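The demonstration was scheduled for two in the afternoon, and by ten minutes to two the visitors had already signed the sheet, read the notice about loose sleeves and hung their coats in the wrong closet.

I had come down from Ondale for the day. My employer, Palitz, insures kitchens, and someone there had decided that if household machines were going to start clearing tables, a claims assessor should see it done before the first claim arrived. My instructions were to attend, observe and submit a form. The form had a box for make and model, a box for hazards and a box marked Remarks, three lines deep.

The host was a company called Junley, which occupied the ground floor of a former shoe warehouse. Its representative wore a gray cardigan and spoke from cards. She explained that the arm on the platform had been trained on 2975 separate table clearings, all of them performed by people. The people had used a hand tool with two fingers like the ones on the arm. They had done it in their own homes, with their own dishes, and they had been paid by the clearing.

"So it learned from strangers," said a man in the second row.

"From contributors," she said, and turned over a card.

The arm began at four minutes past two. It had been given a table with a plate, a cup and a soup bowl. It took hold of the cup by the rim, lifted it, crossed to a gray bin and lowered it without noise. It took the plate next. The motion was slower than a person's and had fewer parts. I wrote: grip adequate, no impact.

At the bowl it did something else. It came down with one finger inside and one outside, closed until it touched, and then opened again. It moved perhaps an inch to the left. It closed, opened, and moved back. Then it lifted the bowl and put it in the bin like the rest.

I asked what the second approach was for.

The representative looked through her cards. She said the arm chose its own approach from what it had been shown, and that not every movement had a purpose the engineers could name. An engineer at the side of the room agreed with this. He added that they called that particular movement the Brynjólfsdóttir, after the street where the company had rented its first office, and that it occurred in five percent of bowls. They had tried to remove it. The success rate had gone down, so they had put it back.

My mother used to do that with bowls. She would take one by the edge, let go, shift her hand and take it again, as if the first time had been a question. She had done paid work at home in her last two years, something with a tool that came in a padded case. I had assumed it was a survey. When I called in the evening she would say she had been clearing the table, and I would say, again? I never asked who for.

I put this in none of the boxes.

During the break there was coffee, and a printed folder for each visitor. Most of it was specifications. Rated load, reach, noise at one meter, service interval. The last section was headed How the Work Is Done, and it held one page reprinted from the company's newsletter. I read it standing by the closet.
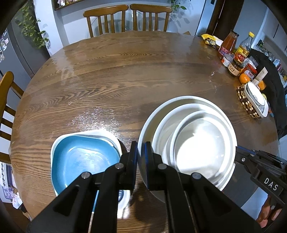
By the Junley Field Notes desk
Filed under: Training, Homes

Our contributors work at the tables they eat from. We do not ask them to tidy first. A bowl may be inside another bowl, a dish may be sitting on a trivet, and the sauce bottles may stay where they are. Each clearing is recorded from the tool itself, and the contributor's hand is all we normally see of them. We do not keep names with the recordings.

I read the last sentence again and looked at the fingers on the handle. The table was not hers. Hers had been square, with a burn at one corner.

The second run started at three. They had set out a different bowl. The arm came down, closed, and lifted it on the first attempt, and several people clapped.

I stayed for the third run, and for the one they added afterward for a visitor who had arrived late. On that one it let go, shifted to the left, and took hold again.

Under Hazards I wrote none observed. Under Remarks I wrote that the unit regrips, and that I recommended no correction.

Contact | © Ondale Quarterly, all rights reserved | Back to top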